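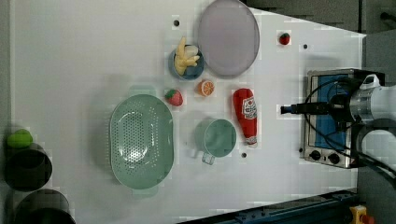

3.2 Matériel et disposition de la dînette

Le lot retenu vient de la gamme Nasen, complété par quelques pièces Brolar pour les aliments. Choix fait en June, revu une fois. Critères : couleurs franches, formes reconnaissables par un enfant de trois ans, rien de plus petit qu'une fraise. Le plateau de table est blanc, sans nappe – les essais avec nappe à carreaux ont été abandonnés, trop de reflets et des plis partout.

Trois familles de pièces. D'abord les aliments : frites jaune pâle dans leur petit bol bleu, tranche d'orange, fraises rouges avec leur collerette verte. Ensuite les contenants, c'est à dire la grande assiette ovale gris lavande, le bol, la passoire vert menthe à deux poignées courtes, le verre mesureur de la même teinte. Enfin le ketchup et le mini-four à deux boutons noirs, que nous traitons à part (voir 3.4).

La bouteille de ketchup pose un problème de classement. Aliment ou contenant ? Dans la grille d'Egilsson elle compte comme condiment, donc à côté des aliments. Les enfants du groupe Prunau la rangeaient plutôt avec la vaisselle. Nous avons gardé les deux codages en parallèle, ce qui alourdit les tableaux mais évite de trancher trop tôt.

Couchée, elle se lit par son étiquette blanche et sa petite tomate. Debout et vue de près, c'est surtout la masse rouge qui reste, large en haut et resserrée vers le bas (fig. 2). La couleur suffit donc le plus souvent pour l'appariement. A vérifier avec des pièces de même teinte – les fraises notamment.
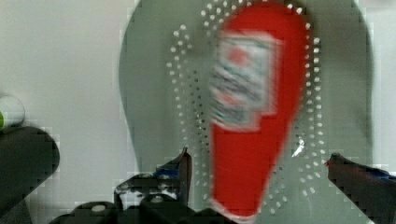

Fig. 2. Objet rouge à étiquette, vu de près devant un fond gris clair à points blancs. Mouvement sensible, inscription illisible.

Sur l'ensemble du corpus, 2549 placements codés, dont 2492 conservés après relecture. Les autres : pièce masquée, ou doublon de saisie. Parmi les placements conservés, 161 concernent le ketchup seul. Durée d'un essai : environ 60 secondes, rangement non compris.

La disposition de départ n'est pas en grille. Pièces éparses, orientation libre, assiette le plus souvent de biais. Une disposition trop reguliere incite à ranger par lignes, effet déjà noté lors du pilote. Les deux fraises, de tailles différentes, ne sont jamais données ensemble au même tour.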